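9 min read

Progress report on the shared workroom refit, Hovberg building
Prepared for the Skimatia small spaces fund
Period covered: November to February

1. Where we are

The refit of the shared workroom is past its halfway point. The main work table is back in use, the wall storage has been sorted and relabeled, and the power supply to the back half of the room has been checked. Floor cabling and seating are not finished. We are inside the budget and one month behind the schedule we gave in the application.

The room is used by two groups from our own staff and by tenants from the Cusex floor, who book it by the half day. It stayed open through the whole period except for one week in December, when the electrician needed the back wall clear. Bookings were moved to the meeting room downstairs for that week and no one lost a slot.

We asked for money for four things: a table surface that could be cleaned and replaced, usable storage, safer cabling, and seats at a sensible height. The report takes them in that order.

2. The work table

The old arrangement was a light wooden table with nothing on it. People cut, glued and drilled straight onto the wood, and by last summer the middle of it was in poor shape. The application proposed replacing the table. After pricing it we decided to keep the table, sand it, and cover it with a white surface that can be lifted off and changed when it wears out. The fund agreed to this change in November.

The sanding took two evenings. The covering is smaller than the tabletop, so a strip of wood is left bare along the edge. We did this on purpose. Clamps go on the wood and the white part stays free of clamp marks.

The surface has taken more wear than we planned for. It was meant to last a year. Going by its condition in February, it will need replacing by the summer. The marks are mostly light scuffs, and they wipe down only partly. Near the middle, where most of the work gets done, there is a patch of dark specks that does not come off with the ordinary spray. We have not tried anything stronger, as the supplier, Rinaldi, advises against solvents on this finish. 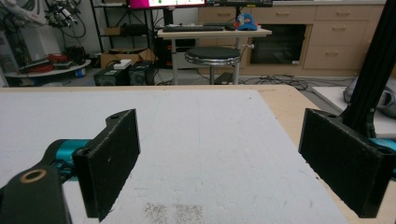

One of the tenants wrote in the comments book that the white top is a big improvement for finding small screws, but that it shows every mark by lunchtime and a gray one would have been kinder. Two others have written under it to agree, and a third would keep the white. We have asked Rinaldi for a gray sample in the same weight and will put it out next to the white one for a month before ordering.

A damp cloth and a bottle of mild cleaner are now kept in the top drawer of the wall unit. The booking sheet asks people to wipe the table at the end of their slot. Some do and some don't. A short reminder has been added to the confirmation message, and we will see if that makes a difference.

3. Storage along the back wall

The cabinets and drawers along the back wall were already there and are in good condition. The trouble was what was in them. Nothing had been thrown out since the room was set up, and most drawers held a mix of tape, dead batteries, unlabeled adapters and parts from projects that finished long ago.

We emptied all of it over three afternoons in January. The sorting produced 40 boxes and bags. Of these, 7 went to electronics recycling, 7 went back to the groups that owned the contents, and the rest was either put away again or thrown out. The inventory now has 111 entries, down from a list so out of date that we did not try to count it. A printed copy hangs inside the cabinet door and the file is on the shared drive.

Each drawer has one kind of thing in it. Hand tools are at the top, fasteners and tape below, then measuring tools, then chargers and adapters. We kept the existing handles. The application had a line for new ones, and that money has been moved to cabling with the fund's approval.

Keeping it sorted will take some effort. By the end of February the adapter drawer already had two things in it that belonged elsewhere. Someone from our side now goes through the drawers on the first working morning of each month, which takes less than an hour.

4. Power and cables

This is the part that is behind. The electrician checked the outlets on the back wall in December and replaced one of them. The wiring in the wall is sound and the load is well within what the circuit can carry.

The cables on the floor are still as they were. They lie in a tangle under the small desk at the back and run out to the right from there. The plan was to fix a tray under the desk and bring everything up off the floor, with a single covered run along the wall. The tray arrived in January in the wrong length — it was made for a desk a good deal wider than ours — and had to go back. The replacement is due in March.

Until then we have asked people not to add anything to the pile and to keep bags out of that corner. There have been no trips or falls reported in the period. Anyone cleaning the floor has to work around the cables, so that corner gets swept less often than the rest of the room.

5. Desk and seating

The small desk stays where it is, in front of the wall cabinets. It is used for looking things up and for filling in the booking sheet, and its position means a person at the desk and a person at the table do not get in each other's way. We looked at moving it nearer the door and decided against it, mainly on account of the outlets.

The desk surface collects things. A keyboard takes up a good part of it, and whatever people are carrying when they come in tends to end up at the right-hand end. Hooks for caps and jackets are on the list for the next period.

The round stool with the black seat is the one we want to match. It is the right height for the main table, it wipes clean, and it takes up little floor. We had hoped to buy more of the same kind in this period. The price has gone up since the application, and we are waiting for a second quote before spending that line.

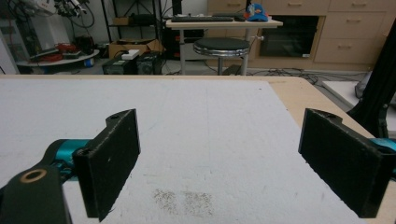
Can the remaining seating money be carried over into the next period if the second quote comes in late?

The grant terms allow one carry-over per budget line, provided it is requested in writing before the end of the current period. We sent the request for the seating line in February and it has been acknowledged.

6. Budget

Spending is under the approved total on every line except waste removal, which went over because of the January clear-out. The overspend was covered by what we saved in keeping the old table. Full figures and receipts are in the attached spreadsheet.

Two changes to the original budget were approved during the period: the table line was reduced and partly moved to surface materials, and the line for cabinet handles was moved to cabling. We do not expect to ask for further changes other than the seating carry-over.

7. Next period

March: fit the cable tray when the right one arrives, then clean the floor under the desk properly.

April: gray sample on trial next to the white. Put up hooks. Order seating if the quote is acceptable.

May: decide on the surface and order the replacement. Ask everyone who has booked the room since November to fill in a short form about the table, the storage and the seats.

The final report will follow in June. If the tray is delayed again we will write before then, as the covered cable run cannot be started without it.

Related items
Hovberg building: notes on the December power check
Booking the shared workroom, updated rules
Skimatia small spaces fund: how to report a budget change
Cusex floor tenants' update, February

This site uses cookies to remember your settings and to count visits. By continuing to browse you accept their use. Manage settings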